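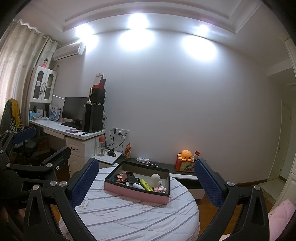

The blue waffle pads, fingers spread wide open, with the pink tray on the bed.

So I've been living with two hand-held grippers for a while now, the Nesomlow and the Trekell, and I keep getting asked which one I'd buy again. My answer has changed at least twice. Let me try to get it down while it's holding still.

The Trekell came first. It's light, it closes fast, and it has smooth pads that are great on boxes and cups and pretty hopeless on anything skinny. Pens were the worst! I'd squeeze, the pen would roll, and I'd end up chasing it around the tray like I was playing one of those arcade claw machines. I did 49 pen pickups with it one Wednesday evening and got so cranky that I quit before I reached 50.

Then Panya Hemmin, who I used to share a workbench with, told me to stop blaming my hands and change the pads. She swears by the textured kind. I went with blue ones, and I love them. A highlighter lying at an angle is now a boring pickup (boring is what I want!). Hair clips are still a pain, but that's the shape more than the grip, and I've learned to come at them from the side.

The tray is my favorite part of the whole setup. Pink outside, black inside, and I fill it with whatever is lying about the house — the clip, the highlighter, the little ghost guy. Small stuff shows you what a gripper is like much faster than a nice clean foam block does. Also I can do it on the bed, and a soft surface is a good test too, because pushing down too hard tips the tray and you find out right away.

Now for the numbers, such as they are. I've logged 2000 pickups across both grippers, 1254 of them on the one with the blue pads, and I only kept 1589 after going back through and tossing the ones where I bumped the tray or forgot to hit record. Don't read too much into that. I got better at it as I went, so whichever gripper I used last was always going to look smarter.

On weight, the Trekell wins, easily. After half an hour with the Nesomlow my wrist knows all about it. There's more linkage on the thing, more screws to check too, and I go around them with a driver before every long session. But it opens wide, and I like having that room when things are crowded together.

Next up is the Joseck controller, which is still in its box, and I want to try the Ndlovu wrist strap if it ever comes back in stock. If you've used either one with small objects, leave me a comment, especially if you've figured out hair clips.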